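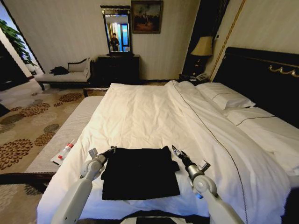

Notes for the gossip desk talk, 8 minutes, please keep to it this time

Start with the birthday post. A singer writes four words and a heart under a soap actor's picture. By lunch, our site has them engaged. By 4 p.m. a rival has them split up. They had met twice, both times at an airport.

(Wait for laugh. If none, carry on as if none was wanted.)

Introduce myself: Marit Sandberg, seven years of reading celebrity comments for money. My mother tells people I work in a bank.

Next, the Gustberg story. We ran "close friend says." The close friend was his cousin's hairdresser. Tamsin Kincaid, then my editor, asked how close. I said same town. She took the word "close" out and left the rest in.

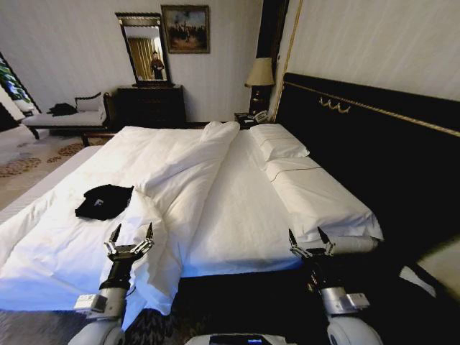 Main point, say it slowly: a like is a like. People like things by accident, in bed, with a thumb. Before you write "sparks rumors," find the rumor. If you're the one starting it, at least have the manners to sign your name.

Mention that deleted posts get more readers than posts that stay up. Stars know this. Their managers know it better.

Skip the Tametti wedding if time is short. If not, tell the cake part only.

Questions. Someone will ask who the airport couple were. Drink some water and point to the next hand.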